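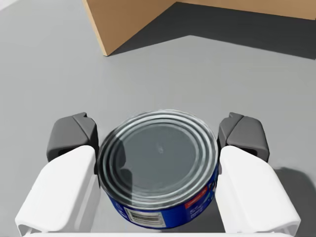 Short can with pressed-ring lid and blue printed label, barcode panel at left.

Arnidik Updates Shelf-Life Labeling for Canned Food Sold to Institutional Kitchens

PLOTATSTEAD — Arnidik, a packer of canned fish, beans and soups for schools, hospitals and care homes, will change the date and lot marking on its full institutional range beginning in April. The change covers 99 product codes. Recipes, fill weights and can sizes stay the same.

Under the current system, each can carries a best-by date and a six-character lot code on one line. Kitchens have reported that the two are easy to confuse when stock is entered by hand. The new marking splits them into separate lines. The upper line gives the best-by month and year. The lower line gives the plant, the packing line and the retort batch, in that order. Character height goes up by 2 millimeters on all can ends wide enough to take it.

Case labels will follow the same layout. Each case will also state the number of cans, the drained weight per can where that applies, and the storage temperature range. The pallet label is unchanged.

"Most of the questions we get from kitchens are about dates, and most of those come down to reading the wrong group of characters," said Liesbeth Kuipers, head of product information at Arnidik. "Splitting the line was the simplest fix. It meant new print heads on two of our lines and a software change on the rest."

The layout was tested over 14 weeks at kitchens run by Pacheco, a contract caterer. Staff checked in deliveries under both the old and new markings and recorded each entry that had to be corrected. Entry errors fell in every kitchen that took part, with the largest drop at sites that do not use handheld scanners. Christos Kouris, who manages stores for Pacheco, said the company will move its stock sheets to the new format before the first deliveries arrive.

Cans with the old marking will remain in circulation until stocks run out. Both formats are valid, and product carrying the old marking does not need to be returned or relabeled. Kitchens that rotate stock by lot code should keep old and new cans on separate shelf rows during the changeover — the codes do not sort in the same order.

A two-page reading guide and a wall chart are available at no charge from Arnidik customer service. Buyers who import product data through the Nendari ordering system will see the new fields added to their files. No action is needed on existing orders.

About Arnidik
Arnidik packs shelf-stable food for institutional buyers. The company is based in Plotatstead and supplies 2000 kitchens.

Media contact
Urszula Krajewska, Arnidik Communications, Plotatstead

Product data questions
Alby Pearce, Arnidik Customer Service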